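Print this page | E-mail this page

Hand-Held Gripper Build: Frequently Asked Questions

These are the questions we get most often about the pair of hand-held grippers we built in the shared workshop. Ildikó Somogyi answered the mechanical ones and Crescencio Jaramillo did the rest. Last updated Sunday, August 22, 2021.

What is the project?

Two black grippers, one for each hand, that a person holds and works like a pair of tongs. The fingers match the ones that will go on our bench arm, so whatever we learn about a grip by hand should carry over when the arm is ready. The arm is a separate build and has its own page.

How much did it cost?

A little more than 200 dollars for the pair, with the cables. Most of that went to fasteners and to parts we bought twice. If you already have a printer and a drill press, you can do it for less.

What are the fingers like?

Matte black bars with rounded ends. The screw holes near the tips have brass rims, and the pads or brackets you want to test can be fixed there. We run the fingers bare most of the time. Dulce Montes tried rubber pads in July and took them off again, as they dragged on fabric and pulled it out of shape.

Can they hold soft things?

Yes, within reason. Take hold low on the body, where a stuffed toy is widest, and close slowly. Long fur will push up over the edges of the fingers, so you lose sight of the contact point sooner than you expect. Stop when the body starts to give. Squeezing harder after that doesn't improve the hold much and it wears out the hinge.
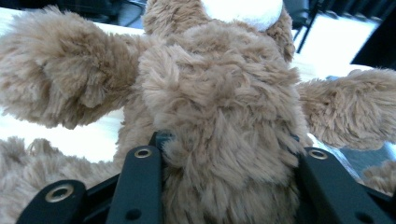
Does fur get into the mechanism?

It can. Check the small holes along the bars after a session with anything shaggy and pick them clean with tweezers. Compressed air mostly drives the fibers further in.

What should I practice on?

Start with one soft object and one hard one, on a table you can reach across without stretching. Our usual set is a teddy bear and a clear plastic storage box with a lid. The box has a handle at each end and the lid has one raised in the middle, which gives you three easy places to grab before you try the walls. Take the lid off and lay it flat next to the box to begin with. Putting it back on with two grippers is harder than it sounds - leave it for the second day.

Keep the cables off the tabletop. Run one back along your forearm, or let it hang down beside the table, and make sure you aren't standing on it.
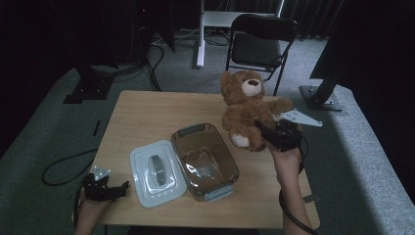 Why use two grippers?

Many jobs need one hand to steady the object and the other to move it. You can start with one and add the second later. The finger parts are mirrored, so check which side you are printing.

How long does the build take?

Allow 40 hours if you are new to this, including print time. Rigoberto Camacho built his second pair in much less.

Can I borrow the set?

Members can sign it out for use in the workshop. It doesn't leave the building. See Marisol Ledesma for the key to the cabinet.

Related items
Bench Arm Build, Part 1: Base and Shoulder
Choosing Screws for Printed Parts
Cable Strain Relief on a Budget
Workshop Sign-Out Rules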